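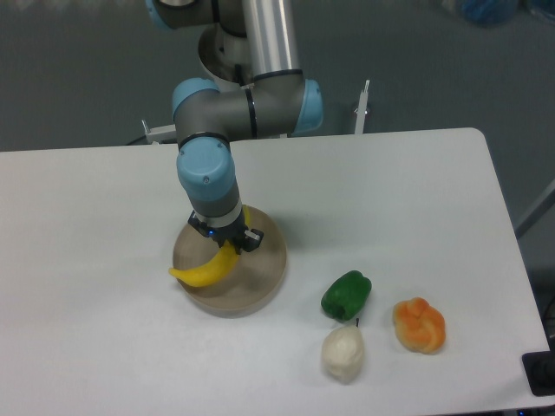

Chelsea Holroyd would keep bananas away from everything else in the kitchen, and she told Jamie Inskip so before he had taken his coat off. Inskip has heard it often. He ran the produce counter at Brandstead for 20 years and now teaches an evening class in Tedville on buying and storing fruit and vegetables.

"She's mostly right," he says. "A ripe banana gives off gas, and that gas hurries up whatever is next to it. Apples do the same thing."

He likes a plate for bananas, a flat one with a bit of a rim. A deep bowl piles the fruit up and the bottom ones bruise. "You forget they're down there until May," he says.

Green peppers are another matter. Inskip puts them in the crisper drawer, dry and unwashed, and takes them out when he is ready to cook. "If it's wrinkled, cut it up and put it in a stew. If it's slimy, throw it out."

Does he refrigerate bananas? Sometimes - but only once they are ripe. The skin goes brown and people think the fruit has spoiled. "Peel one and look," he says. "It's usually fine inside."

His class shops first and talks afterward. At the last one, a bag of bananas, peppers and onions came to 474 cents, and two people argued over the onions all the way back. Inskip keeps his in a paper bag in the hall closet.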